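Notebook entry, 11 October 2026
Cannabis Policy Survey, public comment strand
Gurnport site

Purpose of entry: to record the state of the Gurnport street interviews on adult-use legalization, the coding decisions taken today, and the items to be settled before the Sesmont interviews begin.

All audio from Gurnport has now been transcribed and checked once against the recordings. The set consists of 56 interviews, most of them between two and four minutes long. The written comment cards are held separately and total 1,233. The cards were collected at the ferry terminal, the public library and the two pharmacies on Rebelo Street, and they carry no names. Cards should not be merged with the interview set at any stage, as the question wording differs. The card asks whether the respondent "would support a change in the law." The interview asks what the respondent thinks about making cannabis legal for adults. These are not the same question and the answers should not be reported as though they were.

Coding. The first pass used four codes: support, oppose, undecided, no opinion. This has proved too coarse. A large share of respondents in Gurnport support medical access and oppose retail sale, and the first pass placed them in either of the first two codes depending on which remark came first. The revised scheme adds a code for medical only and a code for support with conditions. Conditions named by respondents so far include a minimum age, limits on shop locations near schools, testing of products for mold and pesticides, and a local share of tax revenue. Conditions are to be recorded in the free text column in the respondent's own words. Coders should not tidy the grammar.

A separate flag is needed for timing answers. Several respondents stated that they would vote no this year but expected to vote yes later. Under the first scheme these were entered as oppose. They remain oppose for the headline count, with the flag set, and the report should mention the flag in the same paragraph as the count.

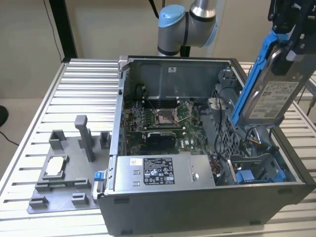

Reliability check. Two coders worked independently on nine interviews drawn from the Gurnport set, and disagreed most often on the line between undecided and support with conditions. The disagreement came chiefly from respondents who answered with a question of their own, such as why the matter had not been decided already. The rule adopted is that a rhetorical question is coded by its plain sense where the remainder of the answer makes that sense clear, and as undecided in all other cases. The sheets from this check exist on paper and have not been typed. The transcription desktop is open on its side on the bench with the processor socket empty and its lever up, so entry of these sheets should be done on the shared laptop under the project login. File names should follow the existing pattern, with the site first and the interview number second.

Prerkano comparison. The Prerkano interviews from April were coded under the first scheme and will need to be recoded before any comparison is drawn. It is noted that the Prerkano interviews were held outside a licensed medical dispensary for part of the fieldwork. That location is likely to have raised the level of support. The dispensary interviews should be marked by location and reported apart from the remainder. If the remainder is too small to stand alone, the comparison should be dropped from the report and not presented with a caution attached.

Consent and privacy. Some respondents described their own purchases or use. Possession remains an offense under state law outside the medical program, and such passages are to be removed from any transcript that leaves the office. The removal is shown by a bracketed note giving the length of the passage. The original audio stays in the locked cabinet. Requests from the press for recordings are to be declined in writing.

Wording for Sesmont. The phrase "full legalization" was understood in different ways in Gurnport. Some took it to mean retail shops, others the end of arrests, and others home growing. For Sesmont the interviewer will ask about each of the three in turn, in a fixed order, after the open question. The target for Sesmont is 100 interviews.

Outstanding:
Revised code sheet to be printed and dated.
Prerkano location marks to be added.
Second coder to review all entries carrying the timing flag.
Permission letter for the Sesmont transit plaza, not yet received.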